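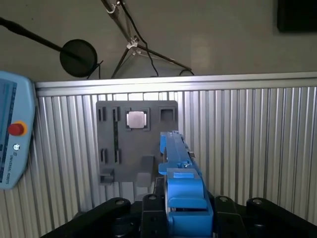
Felicja Olszewski wrote on Sunday, June 21, 2020:

> Dear all, I have been given the old desktops from the Stastham office to strip for parts, and I would love to hear how others keep things straight on the table. Mine went into one biscuit tin last time and I spent a whole evening sorting it out again. Also, do you leave the hard drives in their plastic carriers or take them out?

Hello Felicja, and hello everyone,

What a lovely job to be given, and please don't feel bad about the biscuit tin, I had a margarine tub for years! I do think a tray with a proper place for each part is worth having though. Ours is a flat grey one, printed, with slots and square pockets, and the first thing I do is decide what goes where before I pick up a screwdriver. The processor gets a pocket to itself, and I like the drives to stand up on their own, where they can't slide about and scratch each other.

As for the carriers, leave them on for as long as you can. The blue ones give you something to hold that isn't the circuit board, and you can keep your fingers well away from the gold contacts.

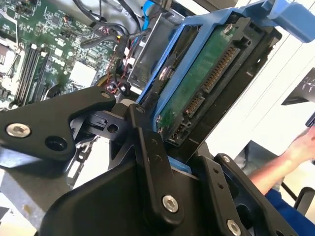

When you do come to lift a drive out, take both cables off first, and pull on the plug and not on the wire (I learned that one the hard way on a machine from Plesik, and I still feel guilty when I think of it). Then ease the carrier out slowly. If it sticks, stop and have a look for a catch or a cable you have missed, as a bit of patience costs a good deal less than a new bracket.

I also write the number of the machine on a slip of paper and put it with the drive straight away. We had 30 desktops through in one go last July, and by teatime on the first day I couldn't have told you which drive came from which.

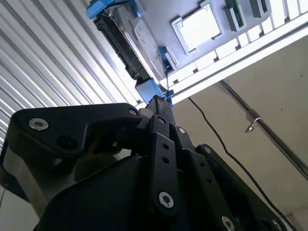
> Is it safe to put the drives in a pile while I get on with the rest? There isn't much room on my table.

I wouldn't, Felicja, even if space is tight. Put each one in a bag and then on its edge in a box, with a bit of card between them. They really don't like being knocked.

For the processor, lift the lever, open the frame, and take it straight up by the sides. Close the frame again over the empty socket so nothing drops on those tiny pins, and lay the processor down with the metal side up. I lay the whole tower flat for all of this, and it's so much easier on the back.
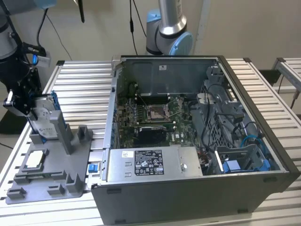 Dell tower on its side with the processor socket empty; processor in the front-left pocket of the tray.

Do write again if you get stuck, and let us know how many you get through. I have 5 spare blue brackets you are very welcome to, if they fit yours.

Warmest wishes,
Nisha Rajput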